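Projets > Lendarero > bimanuel > README

# lendarero-bimanuel

Ce dépôt contient le logiciel de contrôle et de perception pour la cellule à deux bras Lendarero. Il remplace l'ancien paquet `brirdale-ctl`, qui ne reçoit plus de corrections. Le français n'est pas ma langue maternelle, je remercie donc les lecteurs qui signalent les phrases peu claires.

## Ce que fait le logiciel

Le planificateur reçoit les images des caméras et l'état des articulations. Il produit pour chaque bras une suite de consignes courtes, vérifiées contre les collisions avant l'envoi. Les deux bras partagent une seule horloge et un seul repère, dont l'origine se trouve au centre du plateau blanc.

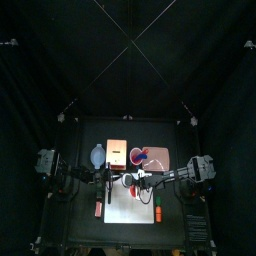

Peut-on lancer un seul bras sans modifier la configuration ?

Il suffit de passer l'option `--bras gauche` ou `--bras droit` au démarrage ; l'autre bras reste alors en position de repos et le planificateur le traite comme un obstacle fixe.

## Installation

1. Cloner le dépôt et ses sous-modules.
2. Créer l'environnement avec `make env`.
3. Copier `config/modele.yaml` vers `config/local.yaml`, puis indiquer les adresses des deux contrôleurs.
4. Lancer `make test`. La suite comprend 174 tests et ne demande pas de matériel.

## Perception

Le module `vue_fixe` cherche les objets posés sur la table et donne pour chacun une position et une orientation. Le fond noir de l'enceinte facilite la segmentation, mais les objets sombres sont parfois perdus. Dans ce cas, le seuil `contraste_min` doit être baissé par petits pas. Les zones interdites se déclarent dans `config/zones.yaml` ; la rangée d'objets du fond y est déclarée par défaut.

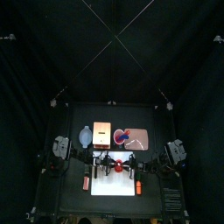

Fig. 2. Les deux pinces au-dessus du plateau blanc, de part et d'autre de l'objet rouge.

## Caméras de poignet

Le module `vue_poignet` sert pour l'approche finale. Il travaille sur des images recadrées et corrige la consigne du planificateur, dans une limite de 17 mm. Au-delà, le mouvement est arrêté et l'erreur `ECART_POIGNET` est écrite dans le journal.

Les surfaces métalliques brillantes restent difficiles. Les reflets sur une bande courbée peuvent être pris pour un bord de l'objet, et l'estimation saute alors d'une image à l'autre. Le filtre `reflets` garde une moyenne sur 6 images et réduit ce défaut, avec un petit retard. Les doigts des pinces sont masqués à partir du modèle géométrique ; après un changement de doigts, il faut refaire le masque avec `outils/masque.py`. 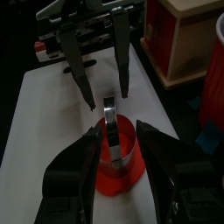
## Limites connues

- La calibration des deux caméras de poignet doit être refaite après chaque démontage.
- Le planificateur ne connaît pas les câbles des bras.
- Sous Sakham 2, le démarrage prend plus de 17 secondes si le cache est vide.
- L'export vers le format Chang perd les vitesses articulaires.

## Version

Dernière mise à jour de ce fichier : 24 juin 2021. Les journaux enregistrés avant février ne se lisent qu'avec `outils/convertir.py`.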